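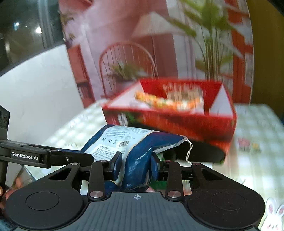
I have been packing snack boxes at Puresbridge for long enough that my hands do it without me, and for most of this month my job has been to slow those hands down and turn them into lessons for a robot. I love it! I did not think I would. The tool is a black gripper you hold in your hand, with two fingers out front that close when you close them, and you do the same work you always did, only with the gripper standing in for your own fingers. The blue snack bag clamped in it there, all crinkles, with the label and the barcode facing up, is the kind of item that has taken over my days, along with the red box behind it and a checkered tablecloth with a cartoon rabbit in the corner that I have become very fond of.

A bit of background for people who only come here for the baking posts (hello, the rye starter is fine, it is in the fridge). Puresbridge puts together mixed boxes of imported snacks. Crackers, dried fruit, seaweed, those little jellies, candy I still can't pronounce properly. Every box has a list, and somebody walks the list, picks the bags and tucks them in so that nothing is crushed and the lid goes down flat. The heavy end of the building has had machines for years. There's a thing that tapes cartons and a thing that stacks them on pallets and wraps them, and I don't miss doing either by hand, and neither does my back. The middle part, the picking and tucking, has always been people.

The reason is bags. A carton is easy for a machine, it's the same shape every time you meet it. A bag is a different shape whenever anybody touches it. It slumps and it slides. Air moves from one end to the other just as you thought you had hold of it. Ask anybody on our line how they pick up a bag of shrimp chips and they'll say "I just pick it up," and then you put a gripper in their hand and they find out how much was hiding inside the word "just."

My first morning on it was so funny. I went at the bag the way I always do, scooping from underneath, and of course you can't scoop with two fingers that face each other. I pinched it in the middle and it folded. I pinched it at the top and it swung. I chased one clear across the table like I was trying to catch a frog. Then somewhere before lunch I stopped thinking about my hand and started thinking about the bag, where the stuff inside had settled, which side had a bit of slack in the plastic to grab, and all at once it got good. You come in low, a little to the side of where the weight is, and you close slower than feels natural. I can do it while talking now.

So what happens is this. You do the job with the gripper, it gets recorded, and the recordings go off to be used for training the arm we're supposed to have on the floor later, which everybody calls Sovero, that being the name of the project. There are 3 tables set up and each one is dressed differently. Patterned cloths, printed backdrops, one with a whole pink room on it, red chair and palm leaves and everything. The idea, as it was explained to us, is that the robot shouldn't learn that a bag only exists on a gray steel bench under our particular lights. It should learn bag. I thought that was so clever. It also means I spend my shift in front of what looks like the set of a children's TV show, which has done wonders for my mood in a building with very few windows.

The target for each type of item is 250 good recordings, and a good recording has rules. No rushing. No letting go from too high up. If you fumble you don't hide it, you mark it and go again, and a fumble with a nice recovery gets kept on purpose. I asked why and was told the robot will fumble too, so it had better see what a person does next. I went home and thought about that all evening. I've trained plenty of new starters in my time and never once showed one of them how I get out of a mess. I showed them the clean way and let them find the messes on their own. I've changed that already with the two people who came in at the start of March.

The system that keeps track of it all is called Ackah, and it puts up a running total on a screen by the break room door. On Friday, 15th March, it said 2256 when I clocked out, and I took a picture of the number and sent it to my sister, who wrote back "of what???" Fair enough. I'm aware it isn't a number that means a thing to anyone outside our building, but a good slice of those are mine and I'm proud of every one, including the seaweed ones, and seaweed is the worst. The bags weigh nothing. You close on one and you can't feel whether you've got it.

OK, now the serious bit, and I do want to write it, as three different people have asked me the same question in the same careful voice. Am I not teaching the thing that's going to take my job?

I've gone back and forth. What I can tell you is what has changed so far and what we've been told, and those are two separate things, so I'll keep them apart.

What has changed: the pace. On the line you're measured on boxes per hour and by the last two hours of a shift your wrists know all about it. At the tables nobody wants speed. You rotate, you get up, you swap the cloths and fetch different items. The gripper does have a bit of weight to it and I had a sore thumb the first week, until we started trading off hands and keeping the turns short. I asked for a rest for the elbow and got one two days later, which by the standards of this place is lightning. People who hardly spoke to each other on the line are now standing together arguing about the right way to lift a bag of dried mango. One of the quietest women on the shift turned into the person we all go to for anything slippery. She's been that good for years and the line never had a way of showing it!

Also changed: the way the office talks to us. Before, questions went one way. Now someone comes down with a notebook and says, how do you know when the box is too full to take the last bag? And we tell them (you can hear it, the plastic goes tight and squeaky) and they write it down. I can't describe how nice that is after so long of being told the layout of a box by a spreadsheet.

What we've been told: that Sovero will start on the plain boxes, the ones that are the same items every time, and that the mixed and custom ones stay with people. That the hours for this season are as they were. That anyone who has done table work gets first pick of the new jobs looking after the arm, with paid training over at Clusberg, the sister site, where they're further along. I've put my name down for that. I believe it, mostly. I'd like it in writing with dates on it, and I said so in the meeting, and several people nodded very hard at their shoes.

And there's something on the other side too. Plain boxes are where you put a new person to learn. They're where you go when you've had no sleep or your shoulder is playing up. If the arm takes all of those, the work left over for us is the fiddly stuff, all day long, and fiddly all day is tiring in its own way. I brought this up with the notebook person and I'll say this for them, they hadn't thought of it and they didn't pretend they had. We're going to try a mixed rota, with some plain boxes kept back for people on purpose. I'll report on how it goes.

There was a visit to Clusberg for the ones on the list, a half day, and I got to stand behind the safety line and watch their arm do pouches. It's slower than me. It's slower than my mother, and she'd stop to read the ingredients. But it did a thing where the pouch slid away from it, and it paused, backed off, came in again lower and from the side, and I made a noise out loud, it looked so much like somebody who'd been shown. I kept wondering whose hands that was. Some packer over there on a Tuesday, chasing a pouch around and going "oh come on" under their breath, and now it's in there. I grinned the whole bus ride home.

Anyway, next week at the tables we start on anything with a crinkled or half-open top, and then rice crackers in the clear sleeves, which I have strong feelings about. They crack if you so much as look at them, so I've been practicing on the broken ones from the reject bin (and eating the evidence). If anyone reading does this kind of work somewhere else, with food or laundry or parts or whatever, please write and tell me how long your turns are and what you do about your thumbs. I've tried tape and I've tried one of those padded sleeves cyclists wear, and the tape is winning.

Rye post on the weekend, if the starter wakes up.

This site uses cookies to remember your preferences and to count visits. By continuing to browse you agree to our use of cookies. Accept Manage settings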